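How to compare finger pads on a hand-held gripper

Last updated 28th April

These notes set out the way we test one set of finger pads against another before we commit to recording with them. The method was worked out at Holholm on the Cumedeo hand-held gripper, but nothing in it depends on that model. If your gripper has two fingers, a trigger and a camera looking down towards the tips, it will do.

You need a morning for two sets of pads. Add an hour for each further set.

What you need

The gripper, charged, with its camera fitted and focused.
Two or more sets of pads. We compare ribbed pads with smooth ones of the same hardness.
A hex key for the finger screws and a small tray to keep them in.
Isopropyl wipes.
A table with ordinary things on it. A mug, a coaster, a cloth, a few cards and a bottle with some liquid in it cover most of the ground.
Masking tape.
A notebook, or a sheet printed from the table at the end of the Celarura manual.
A second person, if you can get one.

Choosing the objects

Use things that differ in how they must be held. A mug can be taken by the handle or by the rim, and pads that do well on one may do badly on the other. A bottle is heavier and the weight moves about when you tilt it. A cloth tests whether the tips meet cleanly, as any gap between them lets the fabric slide out. A card or a coaster lying flat is the hardest of the lot and will tell you more about the front edge of a pad than anything else.

Keep the same objects for every set of pads. If a bottle is part used, mark the level on the side with tape and top it up to that mark before each round. Do not swap one mug for another halfway through, even if they look alike, as the glaze makes a difference.

Choosing the place

We used to do all this on a lab bench with a grey mat and two lamps. The results were tidy and did not hold up once the gripper went anywhere else. Now we do a first round at the bench and a second in a public room with tables, chairs and mixed light. Camera tracking behaves differently in a large room with white walls, and it is better to learn that before you have spent a week recording.

Ask before you set up. Choose a table you can walk round on at least three sides, and push the chairs back far enough that you do not catch a leg with your foot while your eyes are on the tips.

Step 1. Fit the first set of pads

Take out the finger screws and put them in the tray. Slide the old pad off towards the tip, not sideways. Wipe the finger plate, let it dry, and slide the new pad on until it sits against the stop. Put all the screws in loosely before you tighten any of them, then tighten a little at a time, working from one corner to the opposite one.

Close the fingers slowly and look at the join against the light. The pads should touch at the tip first and then along their length. If they touch at the back first, the pad is not fully home or the plate is on the wrong finger.

Wipe both pads and leave them alone after that. Skin grease makes more difference to a smooth pad than most people expect.

Step 2. Check the camera

Hold the gripper over the table at working height and look at the live view. Both tips should be visible with the fingers fully open and fully closed. On ours the fingers come in from the lower corners and point towards the middle, and that suits us well, as you can line up a flat object between the tips before you go down to it.

Lock the exposure if the software lets you. With ceiling lights in view at the top and a dark grip at the bottom, automatic exposure hunts up and down each time you tilt your wrist. Lock it on the tabletop. Let the rest come out as dark or as bright as it likes.

If the tracking reports a lost position, move the gripper slowly in a figure of eight for a few seconds and try again. Doing this once at the start of every round saves trouble.

Step 3. Mark the starting places

Put a short strip of tape under or beside each object so that it can go back to the same spot. For a mug, mark the handle direction too. We found an old batch of runs from November that could not be used for comparison, as the handle had been left facing whichever way it was put down.

Cloths cannot be put back exactly. Pick the cloth up by the middle and drop it from the height of your hand. That gives a different heap every time, but the same sort of heap.

Step 4. Run the grasps

Do 12 grasps on each object with each set of pads. Approach, close, lift to the height of a tall glass, hold while you count to three, and put the object back on its mark.

Keep to one speed. People get quicker as they go, and the second set of pads then looks better than it is. To guard against this, do half of the grasps with set A, change over and do all of set B, then return to set A for the rest. It means an extra change of pads but the figures are a good deal fairer.

For flat objects, agree beforehand what counts. We allow sliding a card to the table edge and taking it there, but we write it down as a separate kind of grasp. A card picked up from the middle of the table is worth more than one taken from the edge.

Step 5. Write down each result

Use four marks only.

H for held. The object came up, stayed still and went back.
S for slipped. It moved in the fingers but did not fall.
D for dropped.
M for missed. The fingers closed and the object stayed on the table.

The second person should do the writing. If you are alone, say the mark out loud while the camera is recording and fill in the sheet afterwards from the sound. Gemma Pilkington wrote our sheet so that the marks go down in columns by object, and it is much easier to read that way than in the order things were done.

Resist adding more marks. We once had nine, and two people watching the same clip would choose differently.

Step 6. Look at the clips

Go through the slips first. Stop each clip at the point where the object starts to move and note where it is touching the pad. On ribbed pads you will often find that a thin handle has dropped into a groove and turned. On smooth pads the slip is usually straight down, and shows up most with the bottle.

Then look at the misses. Most of ours on flat objects came from the tips arriving a little high, and that is a matter of the person's hand and not of the pads. Mark these with a ring and repeat them. Do not throw the first result away, just note both.

Reading the figures

A difference of one or two grasps on a single object means nothing. Look for a difference that shows on several objects, or a large one on the object you care about most.

In our last full comparison we had 505 usable clips across all pads and both rooms, and 57 of them were slips. Ribbed pads did better on the bottle and the cloth. Smooth pads did better on cards, though only while they were clean. On the mug there was nothing to choose between them by the rim, and the ribbed pads were slightly worse by the handle. We kept the ribbed ones for general recording.

Common problems

Pads squeak or chatter on glazed objects. Wipe both the pad and the object. If it goes on, slacken the screws and seat the pad again.

The fingers do not close evenly. Check for a screw standing proud at the back of the plate.

The tracking drifts towards the end of a round. Battery, usually. Change it after each set of pads whether it needs it or not.

The trigger feels heavier after an hour. It is your hand. Stop for ten minutes - tired grasps are sloppy ones.

The Ó Súilleabháin pads come 13 to a bag, so there is always an odd one. Keep it as a reference for wear and compare your used pads with it.

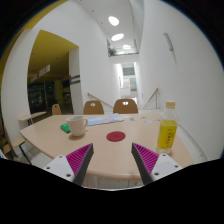
Kieran Moynihan: Useful, thanks. We followed this with a softer ribbed pad and had the same trouble with thin handles turning in the grooves. Fitting the pads with the ribs running the other way cured most of it, though we lost a bit on the cloth. I would add one thing to step 4, which is to let the pads warm up in the room first if they have been in a cold van. Ours gripped noticeably worse for the first few tries.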